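Dreltholm Shore Cleanup: Boat and Dive Inspection Checklist
Inspected 22 January 2024. Form 1303. Comments by section.

1. Boat and engine
Hull and fittings: pass
Fuel lines and tank cap: pass
Bilge pump: pass, but slow to start. Check the float switch before March.
Kill cord: replaced
Anchor and line: pass
Comment: The anchor line has a stiff section near the chain. It will hold for work inside the bay. Do not use it at the Gidmont reef until the stiff part has been cut out and the line respliced.

2. Net and line recovery gear
Line cutters, one per diver: pass
Trauma shears, spare: pass
Lift bags: 3 checked, one fails
Mesh collection bags: pass
Gloves, cut resistant: two pairs worn through at the fingertips, thrown out
Comment: The failed lift bag leaks at the dump valve. It is tagged red and hanging on the back wall of the gear shed. Nets heavier than 200 pounds are not to be lifted by this crew at all. Mark the spot with a buoy, write down the position and report it to the harbor office.

3. Diver readiness
Medical forms on file: two missing
Buddy list posted: yes
Maximum working depth for cleanup dives: 18 meters
Recall signal tested in the water: yes
Comment: Divers who stay over at the Whiteley house the night before should be in bed early. The 6 a.m. departure has led to people skipping breakfast, and two came up from the first dive last season feeling sick.

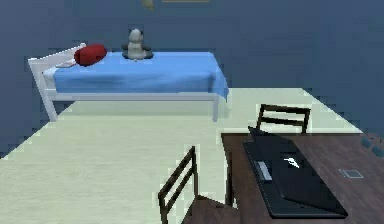
Orhun Uçar asked for the start to be moved to 7:30. Slack water at the reef is late on most of the dates planned, he wrote, and the early start only means an hour of sitting on the mooring getting cold. He would also like the depth limit printed on the buddy list, where divers will see it before they kit up.
Action: Both changes accepted. The start time depends on the tide table and will be confirmed for each trip.

4. Handling of animals caught in gear
Wet towels on board: pass
Shaded tub for small turtles: pass, drain plug missing
Wildlife rescue number posted in cabin: faded, reprint
Comment: Do not pull line out of a turtle's mouth or throat. Cut it, leave a length showing and call the rescue line. Live crabs and fish still in the mesh go back in the water before the net comes aboard, if that can be done without a diver putting hands inside the net.

5. Debris landing and sorting
Sorting tarps: pass
Sharps container: full, needs emptying
Scale: reads two pounds heavy, reset and checked again, pass
Batteries and paint cans kept apart from other trash: pass
Comment: Fishing line goes in the covered bin and never in the open skip. Gulls were in the skip twice last fall. Wet net has to be weighed after it has drained, and the weight written on the tag before it leaves the dock.

6. Records
Dive log: complete
Debris totals: entered in Minova through the end of last season
Positions of gear left in place: four entries have no depth

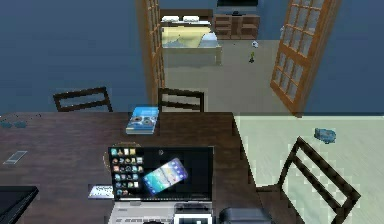
Missing depths should be filled in from the divers' own slates where those were kept. If a slate is gone, leave the field blank and write "not recorded." Do not estimate from the chart. The reef edge drops off quickly, and a wrong depth could send the next pair deeper than planned.

7. Open items before the next trip
Repair or replace lift bag valve
Resplice anchor line
Drain plug for turtle tub
Two medical forms
Empty sharps container
Reprint rescue number

Result: boat may be used inside the bay. Not cleared for Gidmont until the anchor line and lift bag are signed off.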